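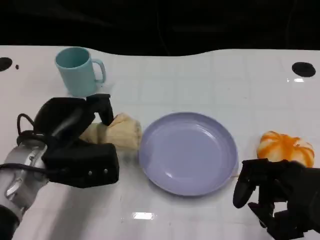

Mug, plate, bread and pumpkin on the white tabletop

List archive: Tableware and Small Kitchens
Subject: Re: matching a plate to an older mug
Date: Sunday, April 1, 2018

Thanks for the reply last week. I've copied the part I'm answering and put my answers under it. The picture is at the top.

> I have the same problem with the Zarkari mugs. They stopped making
> the small plates that went with them, and the replacement green is
> nowhere near the old one. Before you order anything, can you say
> what color the plate is in plain words? The catalog names are no
> help to me. Also, how wide is the flat part in the middle? I bought
> a set of 3 plates in December that looked fine on the screen and
> the rim took up so much of each one that a sandwich would not lie
> flat. I gave them away.
>
> And what are you putting it on? I found that a patterned cloth hid
> the difference between two colors, and on a bare table they looked
> like they came from two different houses.

Color first. The plate is a lavender gray. It leans a little toward periwinkle in daylight and goes plainer gray under my kitchen bulb. The mug is the pale mint blue, matte on the outside, with the squarish handle. I wanted to get the mint again and gave up. Nolwood has a mint plate, but it is glossy and has more yellow in it, and next to the mug it looked like a mistake. The lavender doesn't try to match. Both colors are pale and a bit grayed, and to my eye that is enough.

The finish is different on the two pieces. The plate has a smooth surface with a slight shine, and you get a soft highlight on one side of the well. The mug has none of that. It bothered me for the first few days and now I don't see it.

On the width, the plate is shallow with a raised rim, and the well is a good size for what I use it for, mostly bread and the occasional egg. A sandwich lies flat if you cut it in half. I would not use it for anything with sauce. A friend of mine keeps soup crackers on hers and they slide off when she carries it, so maybe it's a table plate and not a carrying plate.

The bread item in the picture is the pale kind with the pleats in it, cream to light yellow. I put it in because you said color looks different with food nearby, and I agree. A dark rye on that plate makes the plate look bluer. The pale one is kinder to it.

As for the table, mine is white with a faint grid of square tiles, no cloth. You are right that a bare table shows everything. I tried the gray runner from Immont under both pieces and it did hide the difference, but it also hid the plate – gray on gray, and I set a glass down on the rim the first evening. The runner is back in the drawer. On white the plate throws a light gray shadow and you can see where it ends.

The pumpkin is the orange and white striped one I've had on the table since fall. I know it's April. It is the only strong color I have out, and I use it to check the pale pieces. If a plate looks dirty next to the orange, I send it back. The Nolwood one looked dirty. This one held up.

Now the question I have for the list. I want a second plate the same, and possibly a small bowl. The shop where I bought this one, Coman, has 11 left of the plate and says they won't get more. They have a bowl in what they call the same glaze, item 126 in the paper catalog, but it isn't on display and they won't open a box for me to look. Has anyone here bought it? What I need to know:

Does the bowl have the same raised rim, or is it rolled?
Is the inside the same color as the outside?
Does it sit inside the plate without rocking?

The last one matters most to me. I have one narrow shelf beside the stove, and anything that won't stack goes in the hall cabinet and never gets used. The mug can't stack with anything on account of the handle, so it lives on the end of the shelf with the handle turned out, and the plates have to go in one pile beside it. With 2 plates and a bowl I have just enough height under the shelf above. With a rocking bowl I don't.

Somebody asked a while back about washing. I do the plate by hand with a soft sponge, and so far there are no knife marks that I can find. The mug has a darker ring inside near the top. I've tried baking soda on mugs like this before and it dulled the finish, so I'd leave that alone unless someone has a better method for matte glaze. I would be glad to hear one.

To the person who wanted to sell the three leftover Zarkari saucers: I'm interested if they are the old green and not the new. Please write to me off the list with a picture taken in daylight, next to something white if you have it. A sheet of paper is fine. I can pay postage both ways if they turn out to be the wrong ones.

I'll hold off on the second plate until the end of the week in case someone has news about the bowl. If I don't hear anything I'll get the plate by itself and keep using the bowl I have, a plain white one with a chip near the foot.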